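Why Did the Robot Stop? A Story About a Loose Cable

By Ásdís Norðdahl
Updated 6/13/26

Robots can do a lot of jobs, but they also break down. When one does, people have to find out why before it can go back to work. This page tells you about one fault in a robot called Sidia, and what the team in Trindport did about it.

What was the robot supposed to do?

Sidia is a humanoid robot. "Humanoid" means it has a shape a little like a person, with two arms and two legs. Its job was to pick up a blue cloth from a white table, fold it, and put it down again. Folding is easy for you, but it is hard for a robot. Cloth bends and slides, and it never lies the same way twice.

A robot like this needs electricity in every joint. It also needs messages. The computer sends a message to the elbow that says "bend," and the elbow sends one back that says how far it has bent. All of this travels through cables.

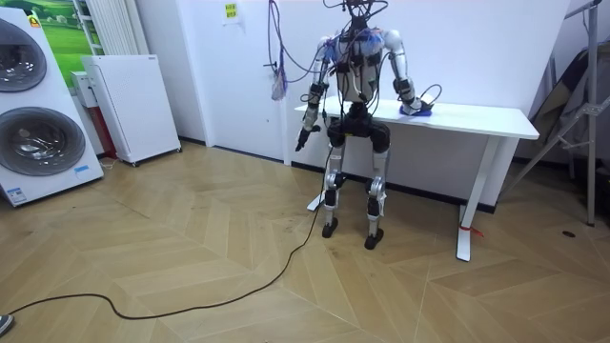 What went wrong?

One day in December, Sidia was partway through a fold when its right arm stopped. The hand stayed where it was on the cloth. The left arm still worked, and so did both legs.

The computer had stopped getting messages from the right elbow. It did not know if the elbow was bent or straight. A robot that does not know where its arm is could swing it the wrong way and hit the table, or a person. So the computer did what it had been told to do and turned off the power to that arm.

This is called a safe stop. The stop was not the fault. The fault was whatever made the messages go missing.

How did the team find the fault?

They started with the emergency stop button. Pressing it cuts the power to all the motors, so the robot can't move while someone has their hands near it. A person has to hold up a standing robot or hang it from a strap first, or it may fall over.

Next they read the log. A log is a list the computer keeps of everything that happens, a bit like a diary. The log showed that the elbow had gone quiet 12 times that week. Most of those times it came back so fast that the robot kept working. The last time, it stayed quiet for four seconds, and that was too long.

Then they looked at the cables. An engineer wiggled each plug gently while another one watched the computer screen. When she touched one plug near the shoulder, the messages stopped. When she let go, they started again.

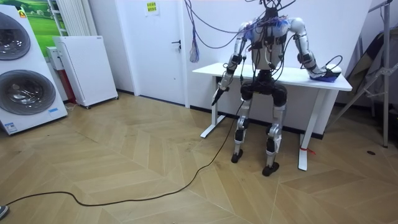
The plug had been pulled a tiny bit every time the robot leaned forward. Leaning makes the distance from the shoulder to the elbow cable's clip longer, and this cable was too short to stretch that far. After many folds, the plug had worked loose.

How was it fixed?

The team put in a cable that was 50 millimeters longer. That is less than the length of your finger. They also added a clip, so that any pull would go to the clip and leave the plug alone.

After that, they tested it. Sidia had to lean over the table and stand up again 47 times in a row with no missing messages. It passed on the second try. On the first try, the new clip had been put on upside down.

Words to know

Joint: a place where a robot can bend, like your knee.

Log: a computer's record of what happened and when.

Safe stop: when a robot turns off some or all of its motors to keep people from getting hurt.

Fault: something that is not working the way it should.

Stay safe

If you visit a place with robots, stay behind the line on the floor and keep your feet away from cables. Don't touch a robot that has stopped moving. It may still be switched on. Tell a grown-up who works there.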